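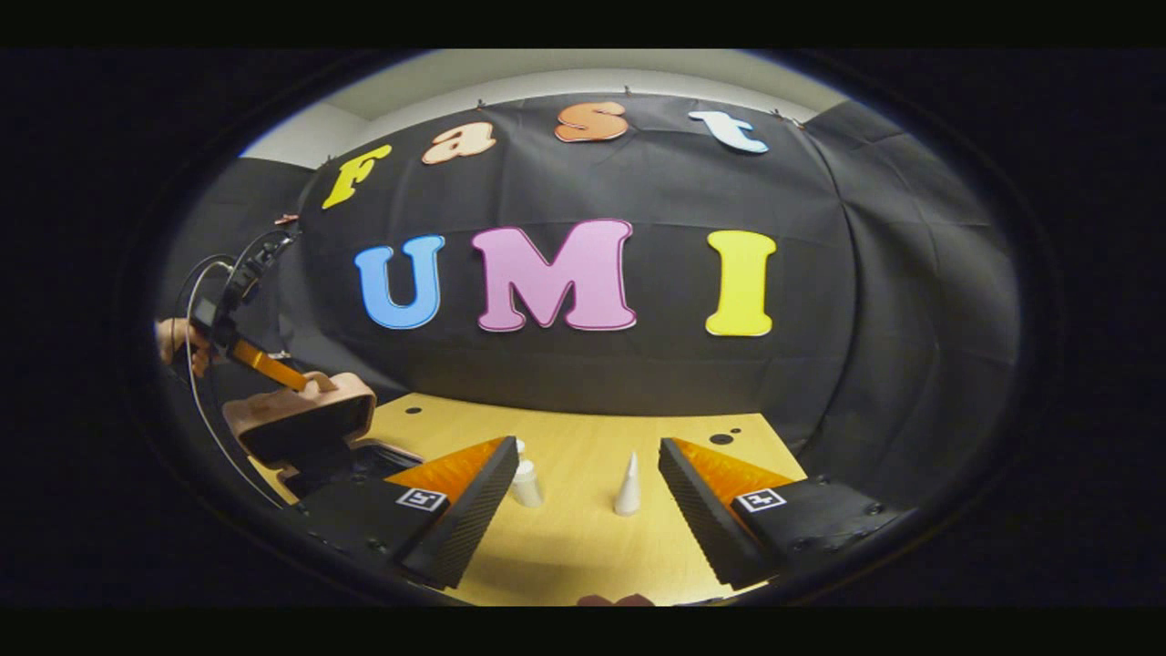
# 用手持夹爪采集双手桌面操作示范

本页写给第一次参加采集的同事,内容从摆桌到交数据为止。训练部分另有文档。默认你已经领到两只手持夹爪,并且在 Vinance 项目里有上传权限。

## 1. 开始前的检查

1. 手指上的方形标记要完整、干净。标记用来计算夹爪开合宽度,沾了胶或划花了就换一张,重新贴平。
2. 橙色指垫用手按一遍,边缘翘起的先处理好再录。
3. 镜头用擦镜布擦一次。鱼眼画面四周本来就是黑的,不用调整;要检查的是圆形区域里面有没有指纹和雾气。
4. 两只夹爪都插上存储卡,清空旧文件,对好时间。两边时间差太多,后面没法配对。
5. 线缆从手腕外侧走,留出余量。录之前把手臂伸到桌子最远处试一次,线不能绷紧,也不能扫到桌上的物体。

## 2. 布置桌面

定位靠的是画面里的纹理。纯黑的布几乎没有可用的特征点,所以背景布上要贴东西。我们贴的是彩色大字母,“Fast”在上,“UMI”在下,颜色和大小都不一样。你可以贴别的图案,但要满足两点:贴平,整批采集期间不移动。中途掉了一个字母,先停下来,贴好以后重新建图。

桌面保持木色原样即可,不要铺反光的垫子。灯光固定,窗帘拉上。

物体每次只放任务需要的几件。白色小物体,比如小瓶和锥体,在浅色桌面上对比度偏低,摆放时彼此隔开一段距离,免得夹爪靠近时互相遮挡。

## 3. 建图

每换一次场地或背景,先录一段建图视频:

- 单手持一只夹爪,不夹任何东西;
- 从桌子左侧慢慢移到右侧,再抬高走一遍;
- 最后对着桌面中央前后推拉几次;
- 全程不要让人走进画面。

把这段视频放进 `mapping` 目录,运行建图脚本。脚本报告失败时,多半是移动太快,放慢重录。建图没通过就不要往下做。

## 4. 标定夹爪

左右两只各录一次。手指从全开到全闭,重复五遍,速度均匀,两侧的标记始终朝向镜头。文件名里写明 `left` 或 `right`。Nektarios Chatzigeorgiou 在三月改过脚本,现在缺少左右标识的文件会直接跳过,也不报错,请自己核对。

## 5. 录制示范

每条示范按同样的顺序做:

1. 两只夹爪停在桌面上方,手指张开,静止 2 秒。
2. 开始动作。一只手先接触物体并稳住,另一只手再去抓取或移动。
3. 动作连贯,中间不要停下来想。没想好就先空手练几次。
4. 放下物体,手指完全张开后再撤离。
5. 回到起始高度,停稳,结束录制。

几点要求:

- 每条示范改变物体的位置和朝向,不要总放在桌子正中。
- 桌面上有圆孔,物体不要压在孔边,容易歪倒。
- 抓取时让物体进入两块指垫之间再合拢,不要用指尖去拨。
- 失败后自己补救成功的示范可以保留,文件名加 `recover`。碰倒东西后用手扶起来的,删掉。
- 另一只夹爪出现在画面里是正常的,不需要避开。但要避免两只夹爪长时间挡住对方的镜头,这会让定位丢失。

一个任务的目标是 200 条有效示范。涉及两种以上物体的任务录 400 条,分两天完成,中间换一次操作人。

## 6. 检查和上传

每录完一组就抽看几条,不要等到收工。主要看:

- 左右视频能否按时间配上;
- 手指标记在整段里是否都能识别;
- 轨迹有没有突然跳变;
- 开头和结尾的静止段是否完整。

轨迹跳变的示范单独放进 `rejected`,不要自己剪辑后再放回去。

确认之后上传到 Clirus 服务器,端口 3205,目录按“任务名/操作人/批次”建立。上传完成后在登记表里填写有效条数和剔除条数,备注栏写清楚当天用的物体。存储卡等校验通过再清空。

## 常见问题

**建图成功,但示范里有很多条定位失败。** 先看背景布有没有被碰过。布的褶皱变化一般影响不大,字母移位影响很大。再看是否有人站在背景前面。

**开合宽度的曲线有断点。** 标记被物体或手挡住了,或者光线太暗。短的断点脚本会插值,长的只能重录。

**右手总是比左手丢帧多。** 换一张存储卡再试,还不行就把左右两只的卡对调,看问题跟着卡走还是跟着设备走。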